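4.2 Laying out the parts

Building a desktop computer is a lovely task to study, as so much of it is decided before a single part goes in. In the Dostora study we looked at 224 builds, all starting from the same point: a tower case on its side, the motherboard already fitted, and the remaining parts waiting next to it. We were delighted by how much the waiting area mattered. Parts left flat on the bench had to be picked up, turned and often put down again — a small cost each time, but one that mounts up over a whole build.

For the second round we therefore gave the processor, the expansion card and the hard disk their own places in a shaped holder to the left of the case (Figure 4). The card stands upright in a narrow slot and the processor sits in a shallow square recess, so each can be reached without disturbing its neighbours. 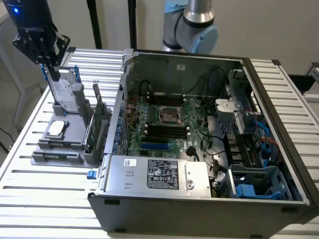 Figure 4. Parts holder and open tower case on the slotted worktable. The processor and green expansion card are in the holder, with the hard disk held at its drive slot; the socket on the motherboard is empty.

The order of work turned out to be just as rewarding a subject. We settled on processor first, then the card, then the disk, with the loose cables dealt with last. Cables were the one part of the job we never managed to tame. They spring back, they drift over the board, and a loop that was well clear of the memory slots at the start may be lying across them two steps later. Of the 427 pauses logged in the first round, a good share began with a cable in the way, and we return to these in Section 5.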